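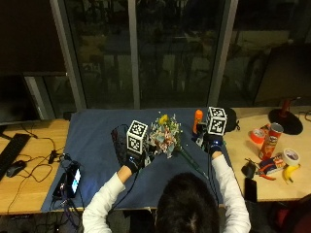 How long does a dried bouquet really last, and who decided on the numbers? I've been shopping for something for the hall table and every seller has a different answer. One says a year, the next says three years "with proper care," and a stall at the Buda market told me "basically forever," then offered me a can of spray to make sure. I like the look well enough. The one on the blue cloth, with the small blossoms in yellow, dusty pink, pale blue and cream, is the kind of mix I'm after, and it's the pale blue I have doubts about. Everything I've dried at home went the color of weak tea by the second winter. And a long green stem like that one makes me suspicious too, as mine always turn to straw.

So before I hand over 40 dollars to Hirvonen for one of their everlasting bunches, has anyone here kept one for the full three years? I don't mean in a box. I mean out, in a room with windows, where people live.

– manolis_m

---

**stemcellar** wrote:

Mine is on year four. Statice, strawflower, some bunny tail grass. It sits on a bookcase on the north side of the house and it looks fine. I think people blame the flowers when they should be blaming the window.

---

**pruneface33** wrote:

"Looks fine" is doing a lot of work there. Got a photo from the day you bought it? I ask because my sister swore hers hadn't changed either, and then we found a birthday picture with the same vase in the background. The pink had gone beige. She'd been walking past it every day and never noticed.

---

**stemcellar** wrote:

No, I didn't photograph my flowers on arrival like a rental car. The purple is still purple. I can see purple.

---

**Forough Heydari** wrote:

I sold dried flowers for 10 years, so take this from someone who used to write those little care cards. The three-year figure on ours came from the card we had before, and that one came from the wholesaler. I never tested it and I don't know anybody who did.

Some things do hold color on their own. Statice is very good. Strawflower is good, yellow best of all. Larkspur keeps its blue better than you'd expect if it's dried fast and in the dark. Roses go dull, hydrangea depends entirely on when it was cut. Pale blue on anything tiny and fluffy is very often dye. Nothing wrong with that, but dye fades too and sometimes faster.

On the stems, green can be real. Cut early, hang somewhere dark and airy, and plenty of them stay greenish for a good while. It can also be glycerin and color. If it bends easily and feels a bit waxy, it's been preserved in something. If it snaps, it was air dried. Ask the seller which. If they don't know, that tells you plenty.

---

**manolis_m** wrote:

Thank you, that's the most useful thing I've read on this all week, including the part where the number came off somebody else's card.

I went by Hirvonen on Friday and asked exactly that. The man at the counter said "naturally preserved," and when I asked whether that meant dried or preserved he said "yes." He did let me touch one and the stem bent right over without a sound. So that's glycerin, by Forough's test, sold off a shelf marked DRIED.

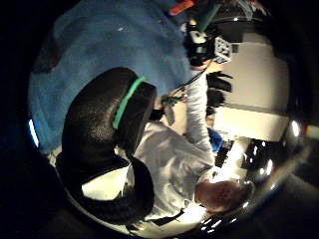
He also tried to add a can of Sedix on top, for the color. The label says it "locks in freshness," and I'd like to know what freshness there is to lock in on a plant that's been dead since summer. Has anybody used the stuff and also left a bunch unsprayed to compare? If you sprayed the whole lot and it looked good later, I don't see how you'd know the spray did it.

---

**onholm_garden** wrote:

I use hairspray. Cheap kind. Stops the seed heads from dropping all over the piano. I don't think it does a thing for color and I never expected it to.

---

**pruneface33** wrote:

Hairspray makes it sticky and then the dust never comes off. I did half a bunch of pampas with it and half without. The sprayed half shed less, I'll give it that, but by spring it was gray and I couldn't shake it clean. The other half I took out on the porch and blew off with a hair dryer on cool. I threw the sprayed half away.

---

**onholm_garden** wrote:

One light coat, from an arm's length. People soak it. Mine isn't sticky.

---

**stemcellar** wrote:

Agree with onholm. And I still think we're overcomplicating it. Keep it out of the sun, keep it out of the bathroom, don't touch it. If it gets ugly, it goes on the compost and you had a few good years out of it.

---

**Forough Heydari** wrote:

Please don't compost the dyed or glycerin ones, or the sprayed ones for that matter. Plain air-dried is fine.

Manolis, if you do want to test the spray, get one bunch, split it in two, same shelf, and put a few stems from it in a closed shoebox as your reference. Check against the box every couple of months. October is a decent time to start, the light is low and you won't cook it in the first week.

---

**manolis_m** wrote:

I'll do that, with statice from the grocery store instead of the 40 dollar bunch. Half sprayed, half bare, a few stems in the box. I did give in and buy the Sedix, so at least one person on this forum will have tried it with something to compare it to. Will post once there's a difference to see, or once I've knocked the vase over.

---

**pruneface33** wrote:

Take the rental car photo first.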